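Robot arm sorts pens at Hedlund open day

Visitors to the Hedlund workshop in Neltudton got a close look at a robot arm on Thursday, when the company opened its doors for the afternoon.
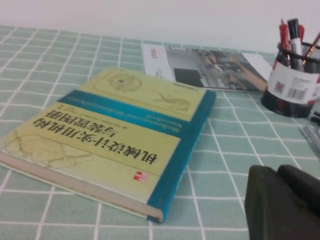

Reading time: 1 min

The arm worked at a table set with books, brochures and a mesh pen holder. Haziq Saragih, who runs the Funau project at Hedlund, took questions between runs. Most were about speed.

"It's slower than you are, and that's fine for now," he told a group from Censtead. "We care more about how it handles things it hasn't picked up before - a thick marker, then a thin pencil."

Hedlund counted 267 visitors, up from last year. The demonstration ran 3 times, and the last one started late after a long question session.
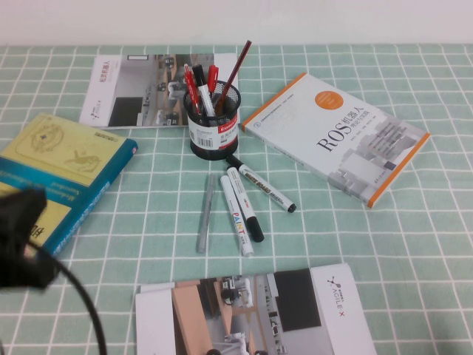
The gripper at the left edge, with four markers on the cloth.

Funau has logged 3,920 practice runs so far, Saragih said. The next open day is planned for March. Entry is free, but groups from schools should book ahead with the Hedlund front desk.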